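**Zornemari Household Scene Pack**
For simulated two-arm robots, from Asley. Page last revised September 2021.

If you've ever tried to teach a simulated robot to tidy up a living room, you probably know the feeling of running out of living room. The arms are fine, the gripper model is fine, and then you notice that every object in your world is a cube, a can or a mug, and that your robot has become wonderfully good at cubes. We ran into this ourselves, and Zornemari is what came out of it (with a good many late evenings in between).

The pack gives you furnished rooms, a big shelf of household objects, and a set of ready-made tasks that tie the two together. You bring your own robot or use the white two-arm model that comes in the box. It has parallel grippers on both sides and a head view, and it's the one we use for all of our own work.

## What you get

- 300 rooms, including living rooms, studies, hallways and kitchens
- 1000 objects, each with its own collision shape and weight
- 289 ready-made tasks, with start states and success checks you can edit
- Head and gripper views, which you can record together or one at a time
- The Trudow task editor, for making new tasks without touching the room files

The rooms have the sort of furniture that gets in a robot's way: low cabinets, screens sitting on top of them, windows close by. We spent a lot of time on reach. An arm that can get to the front of a cabinet often can't get under whatever stands on it without bumping its own elbow, and we wanted that to be part of the problem from the very first run.

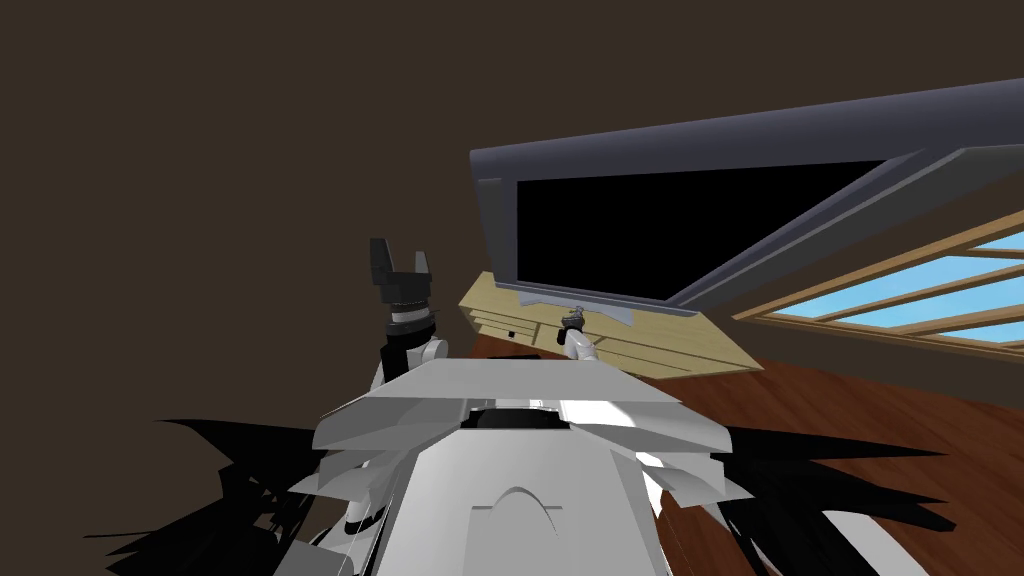
*Head view in a living room, one gripper raised and the other at the cabinet below the screen.*

You can tilt the head view as far as your robot's neck allows, and yes, the recording keeps the tilt. Some folks like to level everything afterward, and there's a switch for that in the export settings, but we leave it off by default. If your robot is going to look at the world sideways now and then, we think it ought to get some practice at it!

## About the objects

This is the part we get the most mail about, so forgive us if we go on a bit. Plain shapes are in there, of course, and you'll want them for your first day or two. But the collection leans toward things people really keep at home, and a fair number of those are awkward to pick up. Figurines are our favorite. They have hair and sleeves and spikes and little hanging ornaments, they fall over, and the best place to grab one changes completely depending on how it's lying.
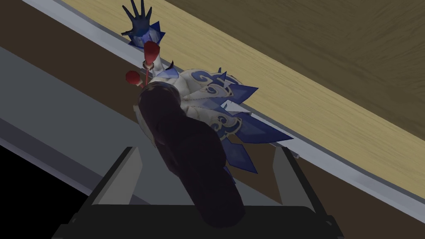

Every object can be started upright, on its side, or close to a table edge, and you set the mix for each task. We suggest beginning with upright only and bringing in the harder starts once your success numbers settle down. Thin parts are solid to the gripper, so a finger that closes in the wrong place will push the object away instead of passing through it. That makes the early runs look pretty clumsy. Stick with it.

## Sizes and editions

**Ventura edition.** The smaller one, with 800 of the objects and the full set of rooms. The task editor is included. A good fit for a class or a single project.

**Full edition.** Everything listed further up, plus the source files for the furniture, so you can change a drawer or swap out a tabletop yourself.

Both editions take about an hour to install, most of it downloading. You can move up from Ventura to the full edition later and keep your own tasks and recordings just as they are.

## Good to know before you order

Cloth is not simulated. Curtains and throws are in some rooms for looks, but the arms can't fold or pull them. Drawers and doors do open, and you can lock any of them in the editor. Room lighting can be changed for each run, and the next update, planned for April, adds evening settings for the rooms with windows.

If you aren't sure whether your own robot model will load, send us the file before you buy and we'll gladly try it in a room or two and write back with what we find.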